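Search the project pages Type a word or a pupil name Go

Laying Out the Grid: paper, tape and three foam cubes
Project report, Camisstead summer term
By Hòa Chu

Last updated: June

I picked the layout part of this project because I thought it would be the easy bit. You put brown paper on a table, you put blue tape on the brown paper, you go and have lunch. It took me most of the term, so I'm going to write down how it went while I still remember (and while my knees still hurt from kneeling on a chair to reach the middle).

The brief from Siriwardena was short. We needed a table covered in large squares, all the same size, so that anyone could put a foam cube in a square and someone else could put it back in the same place later. The squares had to be big enough to get your hand into and easy to see. I went for 72 mm between lines on my first drawing, which was silly, because by the time you've added the width of the tape there's hardly any square left! I redrew it and went bigger.

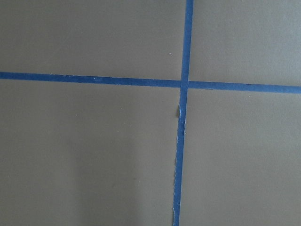 Tape was the part I had the strongest feelings about. I tried a cheap masking tape first and it went wavy the minute I let go of it, then moved to blue painter's tape, which is lovely to work with. You can lift it and try again, up to a point. My lines still lean a bit, and where two of them cross you can see one strip going over the other and one ragged edge running down from a little torn flap. I know it's there. I look at it every time I walk past the table. I did all the lines in one direction first and then all the others across them, and I'd do it that way again, only with somebody holding the far end.

Measuring was slower than sticking. I marked both ends of every line in pencil, stretched a string between the marks, and followed the string. From start to finish the taping took 80 minutes, and that's not including the evening I spent doing it badly. The roll of paper came from the Kullumwood store cupboard and had been stood on its end for ages, so it wanted to curl up at the corners. I left books on it overnight. They helped a bit!

Then came the cubes. I like foam ones — they're light, they don't roll off and they don't make a noise when you drop them. For the first try I kept it simple and used one row, with a small gap between each cube, lined up along a tape line so I had something straight to compare them with. 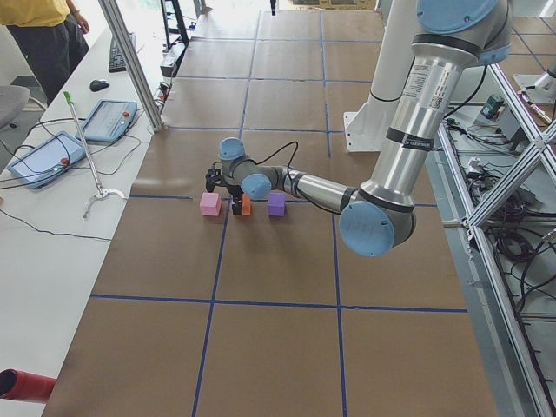
Fig. 2. Pink, orange and purple cubes in a row, just above a tape line.

The row was a good choice for a first layout because a mistake shows up straight away against the line. If a cube is twisted, you notice. What I hadn't thought about was how to say which square was which. I wrote "the one near the desk" in my notes eleven times (I went back and checked, 11) and it's no use to anyone who stands on the other side of the table. Next version gets letters along one side and numbers along the other, in pencil, on the paper and not on the tape. Pencil on painter's tape rubs off on your sleeve.

I also want to sort out the torn tape properly. My plan was to patch it with a short piece on top.

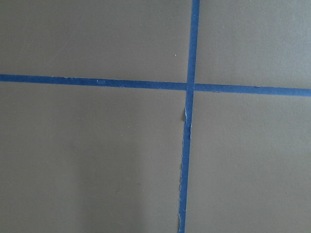
Trerkura read my draft and told me to leave patches alone, as a second layer makes a ridge and a foam cube will sit crooked on it. Better to pull up the whole strip and lay a new one, slowly, pulling it back low and flat so the paper doesn't come up with it. I grumbled, but I tried both ways on an offcut and the patched one did have a bump you could feel with a fingertip.

Things I still need to do: replace that strip, add the letters and numbers, and write a one-page sheet so the next group can lay out a table without me. I'd also like a longer ruler. Mine is 30 cm and I've moved it along that table more times than I want to think about.

876 views 11 comments Share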